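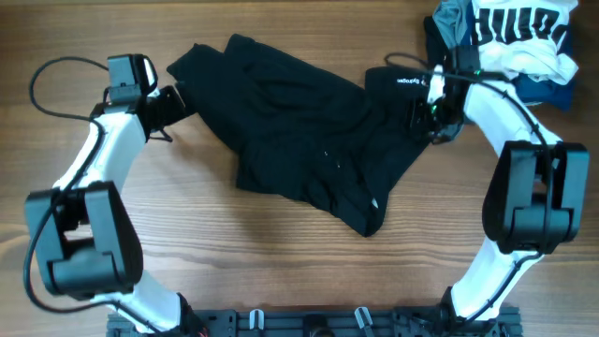
Ticket 401
Subject: Fold routine stops on dark garments
Product: Trosten two-arm table kit, Nirau control software
Opened by: Thibault Hoarau, Grellgate
Assigned to: Diệp Mạc
Status: Open, workaround in place
Priority: Normal

Reported problem

We run the two-arm kit on a wooden table and want it to fold T-shirts and light tops from a mixed laundry pile. Light shirts mostly go through. Black ones do not. Both grippers take hold of the fabric, the arms pull it out, and then the routine sits there until it times out with "edge not found." The garment stays crumpled between the grippers and a person has to open them by hand.

It happens on plain black items and on black items with a small logo. Restarting Nirau does not help. Please tell us if this is a fault or if the kit can't do dark laundry yet. We need to know before October, when we decide whether to keep the folding table or go back to doing it by hand.

Thibault

Reply, Diệp Mạc, 9:40

Thanks for the report. Please send the log from one failed run and answer these:

1. What is the time limit set to on the stretch step?
2. Is the lamp over the table on or off?
3. Does the same shirt fold if you lay it flat yourself before starting?

Reply, Thibault Hoarau, 11:15

Log attached. Time limit is 400 seconds. Lamp was off, we work by the ceiling lights. Laid flat by hand, the black shirt folds fine, sleeves and all. But if I have to lay it flat I may as well fold it.

Reply, Diệp Mạc, 13:05

Understood. The log shows both grippers reporting a good hold, so the pickup is working. The trouble starts after that. The software looks for the hem and the sleeve ends, and on black fabric under weak light it reads the creases and the real edges as the same thing. It keeps asking for another look and never gets a score high enough to move on.

Please try the following, in this order:

1. Turn on the lamp and set exposure in Nirau to 2000.
2. Turn off "wait for full edge" and turn on "regrasp."
3. Lower the retry count to 7 so a bad run ends sooner.

With regrasp on, the arms will put the garment down and pick it up again from a new spot instead of holding it.

Reply, Thibault Hoarau, Saturday

Did all three. Results:

Black T-shirt: folded, slow, one sleeve left out.
Black top with the small logo: folded on the second start.
Dark navy top: folded.
Black hoodie: failed. It caught the hood every time and took it for a sleeve.

Better than before. I would not leave it alone with a full basket — someone still has to stand close enough to clear it.

Reply, Diệp Mạc

That matches what we see on our own table. Hoodies are not supported in the current version, and I have asked for that to be stated in the setup guide. The sleeve left out is a separate known issue and I have linked it here.

To your first question: there is no hardware fault. Dark T-shirts and tops can be done with the lamp and the settings above, at a slower pace and with a person nearby. Unsorted dark laundry without anyone watching is beyond this version. If you sort the hoodies out first you should see far fewer stops.

Deschamps, who supply the table mounts, also sell a lamp arm that clamps to the rail. Any lamp with even light will do the same job.

Reply, Thibault Hoarau

We'll sort by hand and run tops only. Keep this open until the next update, I want to try the hoodie again.

Note, Diệp Mạc

Left open. Retest hoodie and loose sleeve after the update.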